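In defence of the big ugly tower

I paid $711 for a Trullar laptop the width of a magazine, and when the drive in it died I was told, very politely, that the drive was part of the main board and the main board was part of the laptop and the laptop was now, more or less, a cheese board. So you'll have to forgive me if this piece has a bit of a tone.

My opinion is that most households that do their computing at a desk would be better off with a tower. A proper one, the sort that takes up half the floor under the desk and collects dog hair. I know how they look. My sister-in-law calls mine "the bar fridge". But it has a side that comes off, and I've come to think that a side that comes off is worth more than almost anything printed on the box.

I grew up with things that opened. My grandparents had a radio from 1956 with a back you could take off with a butter knife (please don't, but you could), and the family view was that if it stopped working you had a look before you had an opinion. Mostly it was a fuse, or a wire that had wandered. I was never especially clever with any of it. I just wasn't scared of it, and I think that's the bit we've let slide. Plenty of people I know will happily strip down a lawnmower on the back verandah and then go pale at the thought of a computer with its panel off.

Which is a shame, because the inside of a tower is one of the more reasonable places you can stick your nose. It's a metal box with bolted-down things in it, most of them a good size. The power supply is a big silver lump with a label on it. The graphics card looks like a graphics card, lying across the board taking up all the room. Somebody at the factory even went to the trouble of making the handles on the drives a colour, so you know where your fingers are meant to go! I love that blue. It's the colour of somebody having thought about you.

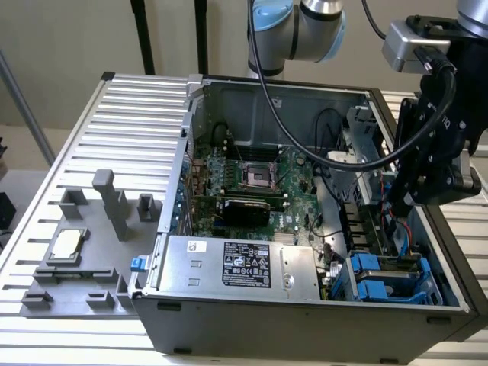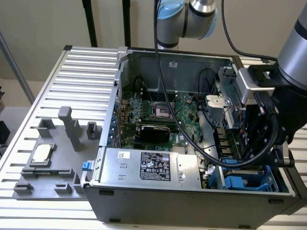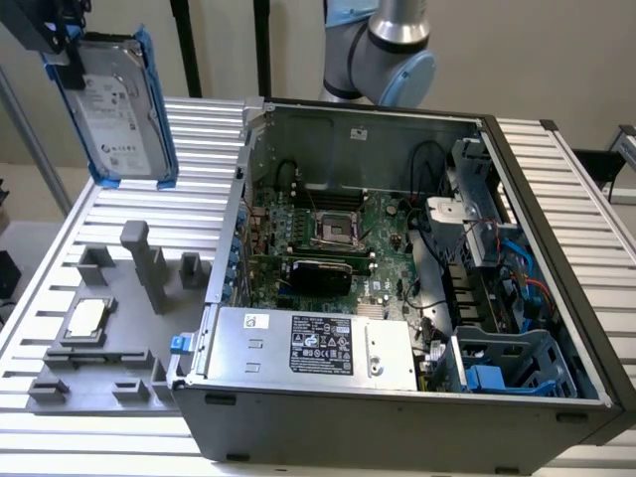 Side panel off, processor socket empty.

People tell me the processor is the frightening part, and fair enough, it's the one bit I still hold my breath over. You lift the lever, you open the little frame, you put the chip down flat and you do not, under any circumstances, shove. But it's a square thing that goes in a square hole, and there's a mark on the corner to tell you which way round. I've assembled flat-pack bookshelves that gave me more grief and fewer clues.

And drives in caddies! I will go on about these at parties if I'm let. The last time I changed a drive in my old Bravon I had the kettle on, and I was finished before the kettle was. Squeeze, slide, out it comes. Compare that with the laptop, where the first step in the repair guide was a heat gun. A heat gun — for a thing I keep my tax returns on.

Now, I do hear the other side. A tower doesn't go on the train. It hums. It wants a monitor and a keyboard and a power board, and you end up with a nest of cables back there that you promise to tidy every June and never do. If you're a student in one rented room, or you work from a different kitchen table every day, get the laptop with my blessing. I've still got a laptop myself, a secondhand one, and it's where I'm writing this.

I'll also grant that not every tower deserves my affection. There are cheap ones with edges that'll take the skin off your knuckles, and there are ones where the maker has gone and used a power supply in a shape that belongs to that one model and no other, so you're back to hunting through online listings at midnight. That's the same rot in a bigger box. If you're buying, ask whether the power supply is a standard size. If the salesperson doesn't know, get them to take the side off and have a look together. A good shop won't mind.

The good shop near me was Demissie, out on the Skirkodbridge road, and it had a bench you could use for $10 an hour, screwdrivers included. You'd go in with your box under your arm and lean it over on its side and get on with it, and there was always someone at the next spot who'd got further than you had. I learned more standing at that bench than from any video. It's a nail salon these days. I've got nothing against nail salons, but I do think every decent-sized town ought to have a bench, and I'd put it in the library if it were up to me, over by the photocopier where there's already a power point.

What bothers me most is how quickly "you can't fix it" turned into "why would you want to". I saw a new desktop advertised last month at $1564, all in one, gorgeous, thin as a serving tray, with the whole works glued in behind the screen. The ad said there was nothing to think about. Well, I'd like something to think about, for that money. I'd like four screws and a panel and a bit of a fossick.

My tower needs more memory this winter and I've been putting it off, mainly on account of the dog hair. I'll get the vacuum out on the weekend.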